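Udbridge Hobby Boards > Workbenches and Tables > Black tops, yes or no?

elen_knits
Posted October 6, 2007

Hello everyone! I'm finally replacing the table in my back room, the one I've complained about on here more times than I should admit, and I'm torn on the color of the top. My heart says matte black. My sister says I'll regret it by June and that every crumb and bit of lint will show. I do small things mostly – beads, clay shapes, a little felt – and I lose pieces constantly. Does a dark top help or hurt? The one I like is 55 inches long, if that matters to anybody.

Sornitov
Black, no question. I had a white one for years and went home with a headache every evening from the lamp bouncing off it. Dark and dull is so much kinder on the eyes, and anything bright just jumps out at you. I've gone through around 3,000 beads on mine since I bought it and I don't think I've lost a red or a yellow one yet.

PaperMoth
I'm going to disagree with Sornitov, with love. Red and yellow, fine. But try finding a navy bead or a dark screw! I spent most of a Christmas vacation on my hands and knees looking for something that was sitting on the table the entire time. I went back to plain pale wood and I've been happy ever since. Dust was a pain too, so your sister has a point there.

elen_knits
Oh dear, I use a lot of navy. Sornitov, is yours a solid color or does it have a pattern in it? The store has both and I can't tell much from the little sample chip, it's the size of a cracker.

Sornitov
Mine is solid and PaperMoth is right that it shows dust, I wipe it down most mornings while the coffee's going. If I were buying again I'd get one with a bit of fleck in it. Hoi-yan Fang has that kind where she works, maybe she'll stop in.

Hoi-yan Fang
Stopping in! Yes, ours is black and matte with a very faint speckle, and I'm fond of it. You'll see what an orange piece looks like lying on it, over on the left. I'd call that easy to find, even for me, and I need new glasses.

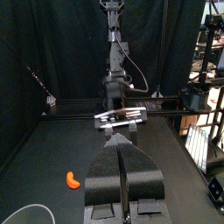

Our tabletop, with a little orange piece to the left

PaperMoth
Okay, that orange does pop, I'll give you that. Still wouldn't want to hunt for navy on it.

Chiu
Couldn't you do both? I keep 2 cheap felt mats, a cream one and a gray one, and put down whichever suits what I'm working on. They roll up behind the door and I've had them 3 years.

elen_knits
Chiu, I like that very much. Black with the fleck, then, and a cream mat for the navy days. Does the felt shed at all? I have a cat and plenty of fuzz already.

Chiu
A little at first. Shake it outside.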